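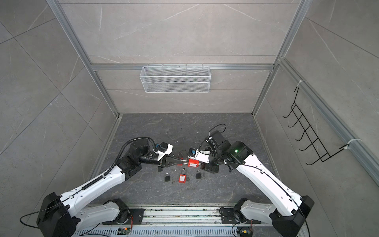

Todatdale Workshop Forum > Storage and Small Parts > Keeping padlocks and keys matched

pvenckus
I look after the lockout kit for our shop and the keys keep getting separated from the locks. We have red lockout padlocks, some with a long shackle, and plain black ones. Right now they all go in one drawer. How are the rest of you doing it?

dariust
Stamp a number on the body and the same number on the key. Ours start at 100. Key goes on a ring with a tag, and the lock hangs open on a hook until it's needed.

arel_bench
Disagree on hanging them open. Close every lock when it goes back. You find out right then if you have the wrong key.

dariust
Then you need the key in hand every time you pick one up. For lockout I want to grab it and go.

magi20
We use a wire basket for the locks and hooks for the keys. Cost almost nothing. Zip ties hold the hook rack fine if you have a rail to tie it to.
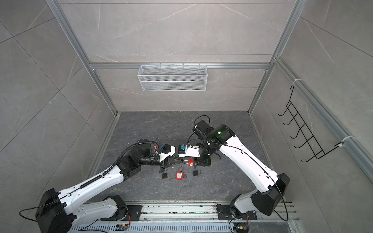 Padlocks on the floor, with the wire basket and hook rack behind.

pvenckus
How much weight will zip ties take? I have 20 locks to hang.

magi20
Keys only on the hooks, so I never tested it. For 20 locks I'd use screws.

clasthorpe_566
I wouldn't mix the black ones in with the red at all. Red is lockout only in our building, black is for lockers and gates. Separate baskets.

arel_bench
Agree with that. And no spare keys for the red ones.

dariust
We keep one spare set in the office, signed for. Depends on your site rules.

pvenckus
Thanks. Going with numbers and two baskets. Still undecided on open or closed.

- Piret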